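Clivum Hand-Held Gripper, Collection Edition
21st March
By Sekar Menon, Product Documentation, Manurung

The Clivum is a hand-held gripper tool for recording manipulation examples outside the laboratory. The operator carries the tool to the object, performs the task by hand, and returns each recording to the station for review. No robot arm is required on site. Recordings are supplied to the customer's training team in the same layout as those made with earlier Clivum units.

Each set contains 2 grippers, a charging base, a carrying case and a spare pair of white plastic fingers. The finger plates are held by screws and may be replaced by the operator. One full charge supports 37 short recordings under normal conditions. The grippers must be calibrated at the start of each working day and again after any change of fingers.

Customers who intend to collect outdoors should request the extended site plan when ordering. The reference collection prepared by Zahira Ngui and Dewanti Wibisono in February comprises 352 accepted recordings made at five sites, and is licensed with the tool for a period of one year. Recordings in which the operator released the object early were removed during review.

Selection of objects remains the responsibility of the customer. Manurung recommends everyday items in the places where people use them, with other belongings left on the table. Clear containers deserve particular attention, and a partly filled plastic bottle with a screw cap, held between the two fingers beside dark glass that reflects trees and sky, is a suitable item for any outdoor list. Orders and requests for the site plan should be addressed to Lakshmi Pai at the Taltovgate office.

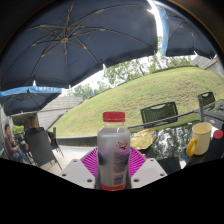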